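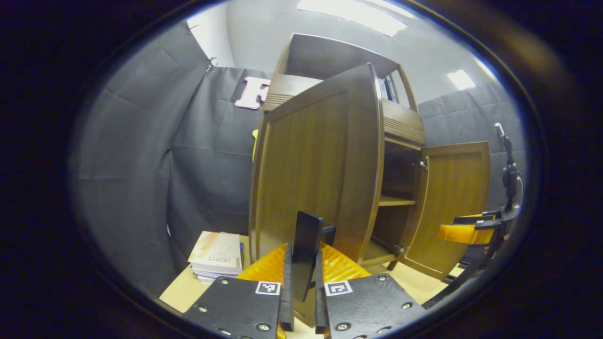
Figure 1. Cabinet task, seen from the camera on the hand-held gripper. Both doors are open. The square markers are on the two black plates near the bottom.

Week 5: Collecting demonstrations by hand
Notes by Thiện Quách

Last week we discussed what a policy learns from. Today we speak about how the examples are made, and what makes an example good or bad. Please read these notes before the lab session, not during it.

5.1 Why a hand-held gripper

In teleoperation, the person moves a robot arm from a distance. It is slow, and the person feels very little of the contact. With a hand-held gripper the person does the task directly, and the camera on the tool records it. The robot is needed only later, when we test the policy.

The price is that we do not have joint angles. We must recover two things from the video: the path of the tool in space, and the opening of the fingers. For the opening we use the square markers. In Figure 1 each plate carries two of them. When the distance between the left and the right markers changes in the video, we can compute how far the fingers are apart. If a hand or a sleeve covers the markers, the value for that moment is lost.

5.2 The lens

The lens is very wide, and straight edges become curved. Look at the left door in the figure, where the edge of the door frame bends. Do not correct this before training. The policy will see the same curved view on the robot, so the training images should stay as they are. For the marker computation we do use the calibrated lens model.

A wide view also helps the tracking. Things that stay still, for example the ceiling lights, the letter F on the curtain, the books on the table, give the tracker points to hold on to. A large plain curtain with few folds gives almost nothing. If you turn the tool so that only curtain is visible, expect the path to drift.

5.3 What counts as one example

One example is one complete attempt, from the start pose to the release. For the cabinet task:

Start with the tool in front of the cabinet, fingers open.
Move at a steady speed. Fast turns make blur.
Touch only what the task needs.
Hold still for 2 seconds at the end.

Failed attempts are kept but marked "fail" in the Betell sheet. A failure where you recover and finish is marked "ok" – these are valuable, as the policy must also learn to correct itself.

5.4 Variety

The Grgić set has 3,569 examples after cleaning. Size alone did not help us much. In our first trial the cabinet was always in the same place, and the policy failed when we moved it by a hand's width. Change the cabinet position, the door angles and the start pose after every 10 examples, and write the change in the sheet.

Homework

Record your set for the cabinet task in pairs and upload it to Irkunis before the next lecture. Add one page on which examples you removed and why.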